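Notes for the Burnwood talk, January 21, 2021. Forty minutes with questions. Slides are numbered in the margin of the printed copy.

# Fewer pots, better spoons

**Opening (4 minutes)**

- Say hello, thank Fidelina Montoya for the room and the coffee.
- I ran the kitchen at Wurnura for 10 years. We fed 87 people at lunch on a normal day and nearly 200 on the long weekends in February.
- Ask: how many pots do you own, and which one did you use last night? Wait for hands. Take two answers, then move on.

**Part one – what we threw out**

The Wurnura shelves when I started. Nonstick pans with the coating gone. Lids that fit nothing. A fish kettle that had never seen a fish. It all took up room and somebody had to move it every time they wanted the stockpot.

We emptied the shelves onto the dining tables and put back only what had been used that month. The rest went into the shed. After a year we opened the shed and gave most of it away.

- Mention the fish kettle went to Mengal. They do use it.
- Don't get into cast iron. It eats up the whole talk. If asked, say I like it and my wrists don't.

**Part two – stainless steel**

Plain stainless goes from stove to sink with no fuss. You can scrub it. You can leave tomato in it overnight. Milk will catch if you walk away from it, and rice will too, so keep the heat down.

Burned bottom: water to cover, a spoonful of baking soda, simmer, let it cool, scrape with wood. Twice if needed. Rainbow marks come off with vinegar. White spots are from hard water and do no harm.

Handles – slow down here. Long handles get knocked. Wire handles fold small and store well but they heat up, so keep a dry cloth on the oven rail. A damp cloth will burn you.

**Part three – the spoon**

People spend a lot on the pot and stir with whatever is in the drawer. Pass the two sample spoons around now, thin handle first.

- Thin metal handle: fine for tasting, bad for twenty minutes of porridge.
- Thick handle with a bit of grip: easier on sore hands, easier when they're greasy.
- Check the join where handle meets metal. Food collects there.
- Don't leave a rubber grip leaning on a hot rim.

Next slide: stainless pot, silver spoon with the thick coral-red handle, old scratched wood table.
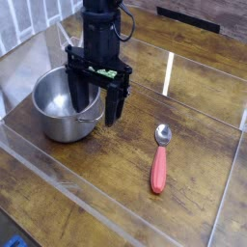 Said Nasr wrote to me after the Trondutov talk that he would keep the pot and argue about the spoon, as he has cooked with one wooden spoon all his life and sees no reason to own a second. Read that out. It usually gets the room going, and he has a point – wood is quiet and it won't scratch. My answer is that wood holds onion, and I wouldn't use the same one for custard.

**Questions**

Likely ones: dishwashers (yes for the pot, check the grip on the spoon), induction (try a magnet on the base), what size to buy first (the one that fits your usual supper with some room to stir).

Collect both sample spoons before people leave. Handouts are on the chair by the door.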